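Cushion inserts: buy bigger than the cover or the same size?

Posted in Home & Furnishing, Gomorbridge Neighbors Help Board

I bought four cream cushion covers for the couch and now have to fill them. The old inserts went flat years ago and have the posture of a wet envelope. My sister-in-law says to go a size up. The packet says to match the size. I'd like the plump, pinched-corner look without needing a second adult to close the zipper. I also never know whether to stand a square one flat on its edge or tip it onto a corner like they do in catalogs. Any opinions welcome, within reason.

climine_couch

Go a size up. Two inches over the cover is plenty for a polyester fill, and feather can take a bit more since it squashes. Push the far corners of the insert into the far corners of the cover first, hold them there from outside, then work back toward the zipper. If you skip that you get a fat middle and four sad empty ears.

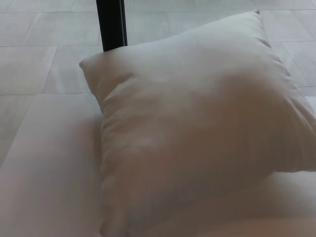
Cream cover, well filled, turned on the diagonal. A few puckers at the seam are normal.

Puckers like that come with a tight fit. I spent most of one November trying to iron mine out, and they were back as soon as the cushion was. As for tipping it on a corner, it looks nice until a person sits down, so mine are nice from 9 a.m. until 9:05.

Rocha Upholstery Fan
1,148 posts

just get the same size, its fine. my dog sleeps on ours anyway

tanpiper

Depends on the cover. If it's a stretchy knit, size up. If it's stiff cotton or linen with a cheap zipper, same size but a heavier fill. I put an oversized insert in a stiff one and the zipper gave out halfway through dinner, with a noise my guests were too polite to mention.

Check the fill weight if the label gives it. Two inserts the same size can feel nothing alike. And buy one before you buy four, so you can be wrong at a discount.

Cudar Lane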